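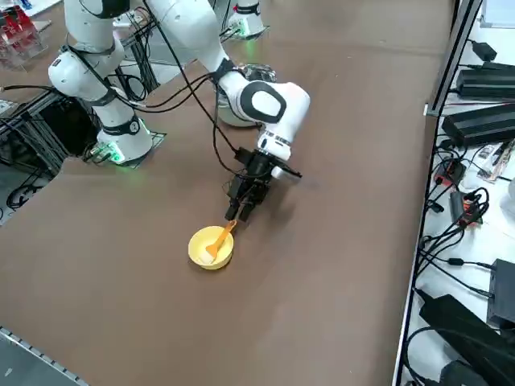

茶色の天板と白いアーム2本

Sollen翻訳者メーリングリストの皆さま

マブザです。「お世話になっております」問題、まだ続いていたのですね。1月に終わったものとばかり思っていました。

Ynyr Harriesさんの投稿:
> 社外メールの書き出しを英訳するとき、毎回削るのは
> 不誠実ではないかと思い始めました。原文にある以上、
> 何か置くべきでは。ちなみに私は "I hope this finds
> you well" に逃げています。後ろめたいです。

後ろめたく思うことはないですよ。あの一文を読んで本当に健康を気遣われたと感じた英語話者に、私はまだ会ったことがありません。原文も訳文も同じくらい空っぽなので、等価という意味では名訳の部類でしょう。

私自身は10年ほど前まで律儀に訳していました。Gernicoの社内報の仕事で、往復書簡の挨拶を残らず英語にしたら、先方の編集者から「この人たちは仲が悪いのか」と問い合わせが来ました。丁寧すぎて険悪に見えたそうです。以来、初回の一通だけ訳して、2通目からは黙って落としています。
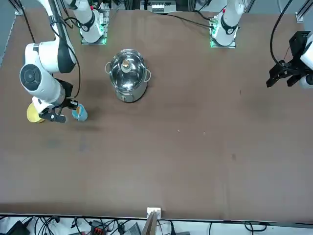 テーブルの上に水色の小さなカップ、カップの左下に黄色い円いもの

削ると困る場合もあります。Du Plessisの契約交渉のとき、途中から相手の挨拶が「お世話になっております」から「前略」に変わりました。あれは怒っています。訳注を付けたら長いと言われ、付けなかったら気づかれず、結局、英文の書き出しから "Dear" を取りました。伝わったかどうかは知りません。請求書は通りました。

「取り急ぎお礼まで」のほうが私には難物です。急いでいる人は普通あんなに整った文を書きません。

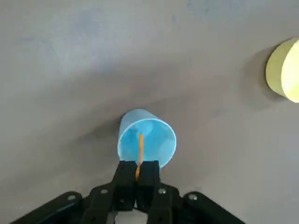

Wanpenさんが前に挙げていた「ご査収ください」も同類で、査収という動作をしたことがある人はこのリストに何人いるのでしょう。私は添付を開いて閉じるだけです。"Please find attached" も、隠してあるわけでもないのに探せと言うのですから、お互いさまですが。

用語集のほうは、挨拶の項を5つに分ける案に賛成です。ただ「よろしくお願いします」に訳語を1つ決めるのは勘弁してください。Riaanさんの表にある "Thank you in advance" は、断りにくくなる圧力まで訳せている点で感心しましたが、私が受け取る側だったら断ります。

以上、取り急ぎ。

Dineo Mabuza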